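Service Desk, Casby Operations
Ticket 776
Category: Workplace automation, table clearing cell
Raised by: Colette Marchal
Assigned to: Mārtiņš Koppel
Priority: Normal
Status: Open, pending roster change
Opened: November 2018

Summary
Staff at the sorting benches report that the two-arm clearing cell passes items to them at irregular intervals. The manual benches are either waiting for work or receiving more than they can check before the end of a shift. The requester asks whether the fault lies with the equipment, the Prusero scheduling software or the staffing arrangement introduced in July.

Entry 1, Colette Marchal
Before July, the benches cleared and sorted everything by hand and set their own pace. Since the change, the cell has handled the first pass and the benches check the result. On the last full shift, 755 items were logged. The longest gap between deliveries to the benches was 16 minutes. Two staff members were moved to other duties during that gap and had to be called back. Please advise who is authorised to pause the cell when the benches are full. The current procedure does not say.

Entry 2, Mārtiņš Koppel
Ticket accepted. The controller log was exported and compared with the bench tally sheets. No emergency stops were recorded. The cell entered its waiting state 14 times, each time after a low-confidence grip on a small or flat item. In that state it remains idle until an operator confirms the item on the Prusero screen. The screen is located at the supervisor's desk and is not visible from the benches.

Entry 3, Mārtiņš Koppel
The cell was attended during normal running. Both arms are fixed to the front rail and share one work surface, with the lined green bin at the back left corner. The left gripper was over the centre of the table with a small orange part near its tip, and the right gripper was raised toward the rear. The surface carried specks and smudges and has been added to the cleaning schedule.
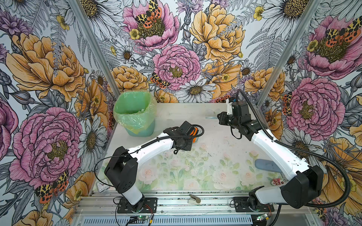 Colette Marchal replied that the benches do not object to the cell, but to being treated as its overflow. Under the old arrangement a person who fell behind could ask a neighbour for help. Under the present one, staff learn of a delay when the work stops coming, and the bench rate on their shift report drops through no action of their own. She asked that waiting time be removed from individual rates before any further tuning is done.

Entry 4, Mārtiņš Koppel
The request is reasonable and has been forwarded to the Staltetti site office, which holds the reporting templates. Interim measures are as follows.

A second confirmation screen will be installed at bench level. Any trained bench worker may confirm an item or pause the cell, and no supervisor approval is required for a pause. Waiting time will be entered under code "cell idle" and excluded from bench rates.

The grip confidence threshold has not been changed. Chatzigeorgiou, the integrator, has been asked for its recommended range for flat items.

Entry 5, Colette Marchal
Screen received and working. Four bench staff have completed the pause and confirm training, and the remainder are booked. Two have asked whether the added responsibility affects their pay classification. I am not able to answer this and request that it be recorded here.

Entry 6, Mārtiņš Koppel
Recorded and referred to Human Resources under a linked ticket. This ticket will stay open until the revised roster is issued and the threshold advice is received from Chatzigeorgiou.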